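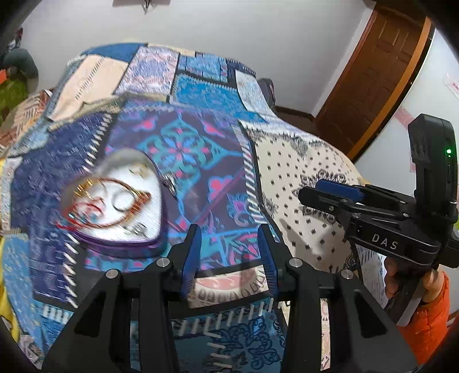 志愿者招募 ／ 青少年活动

Cimholm 青少年户外营地小组招募新的带队辅导员和新队员

各位家长、各位邻居，大家好：

我是 Ineke Maes，Cimholm 户外小组的联络人。我的中文是在这里工作以后慢慢学的，如果有的句子写得不太自然，请大家原谅。因为我们小组里讲中文的家庭越来越多，所以我想用中文写这个通知，不用翻译软件。写完以后请一位妈妈看过一遍，她改了几个字，其他的地方她说可以看懂。

我们小组从下一个学期开始要增加一个新的小队，名字叫 Potgieter 小队，给九岁到十三岁的孩子参加。现在需要两种人：第一种是成年的带队辅导员，第二种是愿意报名的孩子。下面我分开来说明。

一、关于我们小组

Cimholm 户外小组现在有 63 名孩子，分在四个小队里。我们的活动包括徒步、露营、认识植物、使用地图和指南针、学习基本的急救，还有一些手工。每年夏天有一次较长的营地活动，冬天有一次在室内过夜的活动。孩子参加时不分男孩女孩，也不要求以前有经验。

小组不属于任何宗教团体，也不属于学校。我们的活动地点是 Gokix 会馆，在河边那条路的尽头，门口可以停自行车。开车来的家长请停在会馆后面的空地，不要停在邻居家的门前，这件事情邻居已经提醒过我们很多次了。

二、招募带队辅导员

这次我们要找两位辅导员，和 Luuk De Haan 一起带 Potgieter 小队。Luuk 已经带队六年，他负责活动的总安排，新的辅导员先跟着他学习一个学期。

工作内容：

每周一次小队活动，傍晚六点半开始，八点半结束。辅导员需要提前二十分钟到，把器材拿出来，活动以后一起收好。

每个月一次周末的白天活动，一般是徒步或者在林子里生火做饭。

每个学期一次过夜活动。如果您的工作不允许过夜，请在报名的时候说明，我们可以和别的小队换人。

和家长联系，例如孩子有过敏、有药要吃、或者心情不好不想参加的时候。

每个学期写一页简单的记录，说明做了什么活动，哪些东西坏了需要买新的。

我们的要求：

年满二十一岁。

能够提供无犯罪记录证明。办理的费用由小组出，请保留收据。

愿意参加急救课程。已经有证书的人请把证书的复印件带来，超过有效期的需要重新上课。

会说本地语言，程度不需要很高，能够在紧急的时候打电话说清楚地点和情况就可以。会说中文是很大的帮助，但是不会说也可以申请。

对孩子有耐心。有的孩子第一次离开家过夜，晚上会哭，会想回去。辅导员需要坐在旁边陪他，不可以笑他。

不需要您是运动很好的人。Mieke Jacobs 在我们这里带最小的孩子的小队，她第一年来的时候连帐篷也不会搭，是孩子教她的。

这是志愿工作，没有工资。交通费可以报销，过夜活动的吃住由小组负责。带队服装每人发一件上衣和一条领巾，离开的时候领巾可以留下作纪念，上衣请洗干净还给我们。

三、招募新队员

Potgieter 小队还可以接收九岁到十三岁的孩子。如果孩子差几个月满九岁，请先写信问我，我们看他的情况决定。

新来的孩子可以先免费参加 2 次活动，然后再决定要不要正式加入。家长第一次可以留下来看，第二次我们希望家长离开，让孩子自己和大家在一起。

加入以后，每个学期需要交活动费，夏天的营地另外收费。有困难的家庭可以申请减免，只要给我写一封短信，不需要交收入证明，也不会让别的家长知道。去年小组通过卖饼干和旧书一共得到 3,000 欧元，这笔钱里面有 675 欧元专门留下来给需要减免的家庭，今年还没有用完，所以请不要不好意思。

孩子需要准备的东西：

一双可以走泥路的鞋。

防雨的外套。雨伞在林子里不方便，请放在家里。

一个水壶，写上名字。

过夜活动需要睡袋或者一条厚的被子。会馆里有床垫，但是没有被子。睡袋可以向小组借，数量有限，先说的先借。

一个小的手电筒。

请不要让孩子带手机。如果有急事，可以打辅导员的电话，号码在第一次活动的时候发给家长。小刀也不要带，需要用刀的活动我们会发，用完收回。

四、徽章和学习

孩子在小队里可以按照自己的速度完成徽章。现在有地图、急救、做饭、植物、缝补、水上安全这几种。缝补的徽章以前很少有孩子选，去年冬天 Gumaro Figueroa 来教大家补背包和裤子以后，选的人变多了，男孩也很多。完成徽章没有时间的限制，也没有考试，由辅导员和孩子一起谈一谈，看一看他做的东西，然后决定。

年龄大一点的孩子，完成六个徽章以后，可以申请做小队长的助手。这个身份在 Dalix 地区的其他户外小组也承认，如果搬家了可以继续。

五、怎样申请

想做辅导员的人，请写一封信给我，内容包括您的姓名、年龄、现在的工作或者学习、会说哪些语言、为什么想来，还有哪些晚上有空。信不用很长，半页就够。用中文、英文或者本地语言都可以。收到信以后，我和 Kristof Desmet 会请您来会馆谈话，时间大概半个小时，谈完以后您可以留下来看一次小队活动。Kristof 不会说中文，谈话时由我翻译。

想让孩子参加的家长，请在 Gokix 会馆的入口处拿一张报名表，填好以后放进旁边的信箱。表上面关于健康的那一部分请认真填，尤其是对食物和对昆虫叮咬的过敏。如果看不懂表上的问题，可以在活动时间来找我，我和您一起填。

辅导员的申请在一月底以前收，孩子的报名没有截止的时间，满了以后会写进等候的名单，有空位时按照先后通知。

六、几个常常有人问的事情

兄弟姐妹可以在同一个小队吗？可以，如果年龄合适。有的家庭希望分开，也请告诉我们。

孩子不会说本地语言可以参加吗？可以。新来的孩子会有一个同伴陪着，我们尽量安排会说同一种语言的，但是不能每次保证。

下雨的时候活动取消吗？不取消。只有大风或者打雷的时候取消，下午四点以前会发消息给家长。

家长可以帮忙但是不想做辅导员，可以吗？很欢迎。我们常常需要人开车运帐篷，也需要人在过夜活动的第二天早上来做早饭。请在报名表的最后一行写上您能做的事情。

孩子吃素，或者不吃猪肉，怎么办？请写在表上，做饭的人会提前看。

如果还有别的问题，每次小队活动结束以后我都在会馆里，一直到九点钟。

Ineke Maes
Cimholm 户外小组联络人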